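Giving up the car, one year on

I sold the car last October. It was a small hatchback with a slipping clutch, and the garage in Morkton wanted more to fix it than I could bring myself to pay. I told everyone I'd manage without one until spring and then look again. Spring came and I didn't look.

A few people have asked how it's going, so I thought I'd write it down.

The bus is the 13, which goes from the end of our road into Morkton and then on to Ademmont if you stay on it. On paper it comes every half hour. In the mornings that is more or less true. After six in the evening it becomes hourly, and the last one back leaves at twenty to ten, so I see the first half of a lot of things. I've left two concerts at the interval and missed the end of a quiz we were winning.

I keep a note of what I spend on fares. The best month was the one when I was ill and hardly went out. The worst was June, when I had to get to Irnel four times for my aunt's house. Irnel has no direct bus. You change at Ademmont and wait in a shelter with no side panels. On one of those trips it rained the whole way and I sat with a box of her saucepans on my knees from one end to the other. Do-yoon Choo drove me the last time, and it took 25 minutes door to door. By bus it is nearer two hours.

Clearing a house by bus is slow work. I'd take a rucksack and a wheeled shopping bag and bring back what I could carry, mostly papers and small things. The furniture went to my cousin, who has a van. What was left I sorted at home in the evenings, on the spare bed, a bit at a time.
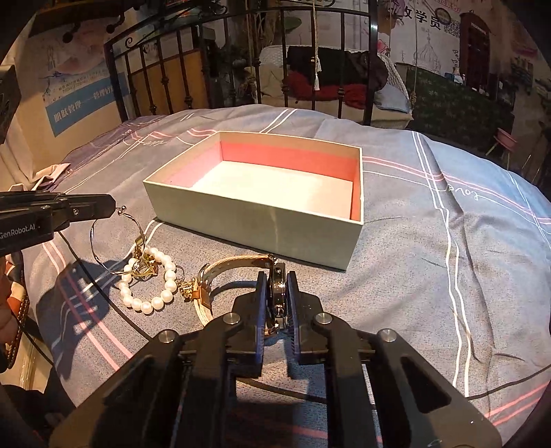
Food shopping was the part I thought I'd mind most. I used to do one big shop a fortnight and fill the boot. Now I go three times a week and buy what fits in the bag. We eat more fresh veg and throw less away. Cat litter is the exception. I get that delivered, along with anything in tins, and I'm aware that this means somebody else is doing the driving.

I bought a second-hand bike in March from Ans Goossens, two streets over. She'd had it in the shed for years and only wanted it gone. It needed new tyres and brake blocks. I use it for the library and the dentist and not much else, as the hill up from the river is still too steep for me. I get off at the bend and push.

Walking is what has changed most. I had no idea how close things were. The surgery is 17 minutes on foot if you cut behind the school, and I drove there for nine years. I've worn through one pair of shoes and had another resoled. My knee was bad in February and is better now.

Things I miss: going to the tip, the coast on a whim, having somewhere dry to sit and eat a sandwich. Giving people lifts, too. I was always the one who gave lifts, and I haven't got used to asking for them.

Things I don't miss: the insurance renewal, scraping the windscreen, parking outside our house on bin day.

I've hired a car twice, both times for a weekend, and both times I was nervous pulling out of the yard. That wore off by the first roundabout.

The council is looking at the timetable again this winter and there's talk of cutting the evening 13 altogether. If that happens I'll have to think again. The forms are at the library until the end of the month, on the table by the photocopier.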